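# Tulta Bestiary Text

Creature entries from the monster-collecting game Tulta and its two sequels, Zanden and Edari, collected into plain text files. There are 3,335 entries in this release, covering all 3 games. Each entry is the short paragraph the in-game field book shows after you catch a creature for the first time.

Last updated January 30, 2025.

## What's in the files

Every game has its own folder, and every folder has one file per creature type. The type is the main one listed in the field book. If a creature has a second type, it's in the `type_2` column and the entry is not repeated in the other file.

Columns:

| Column | Notes |
|---|---|
| `entry_id` | Unique across all games, never reused |
| `game` | `tulta`, `zanden` or `edari` |
| `creature` | English name as printed in the field book |
| `type_1` | One of 9 types |
| `type_2` | Blank if none |
| `stage` | Growth stage, starting at 1 |
| `text` | The entry itself |
| `variant` | Filled in only when the text changes by region or season |

Files are tab-separated and saved as UTF-8. There are no quote marks around the text column. Line breaks from the game screen were replaced with a single space.

## Where the text comes from

Entries were typed in from the game screens and then checked by a second person against a different save file. Where the two didn't match, the screen was looked at again. Most mismatches were commas.

Spelling follows the game, including its mistakes. The Edari entry for the second stage of the marsh lantern line says "it's glow" and has been left that way. Please don't send fixes for these.

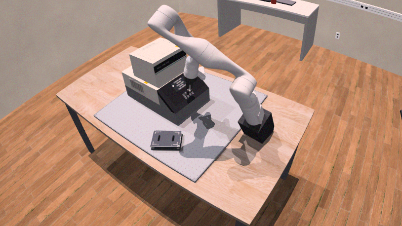
Variants took the longest. In Zanden, shade-type creatures have a different entry if you catch them at night, and the game doesn't let you go back to the daytime one on the same save. Both versions are in the files, with `night` or `day` in the `variant` column. In Edari the split is by region, and the Bouchard coast has its own wording for nearly all of the water types.

## Known problems

- The original Tulta shortened long names to fit the screen. The `creature` column uses the short form for Tulta and the full form for the later games, so a plain match on the name will miss some creatures. Use `aliases.tsv` for this.
- Growth stages in Zanden were renumbered by a July patch. We use the numbers from after the patch.
- Gift creatures that were only handed out at events are missing from the Edari folder. If you have one on a save, open an issue and include a screenshot of the full entry.
- Two creatures in Tulta share the same entry word for word. This is how the game has it.
- Symbols for height and weight are not included, only the text.

## Using it

The files open in any spreadsheet program. Turn off automatic dates when you import, or a few of the `entry_id` values will be changed into calendar dates. Set the separator to tab.

If you want one big table, run `merge.py` from the top folder. It writes `all_entries.tsv` and leaves the originals alone. It needs Python 3 and nothing else.

## Use and credit

The script and the column layout are free to use for any purpose. The entries belong to the publisher of the games and are collected for reference, so don't sell them or put them in a paid app. A link back to this page is enough credit for the typing.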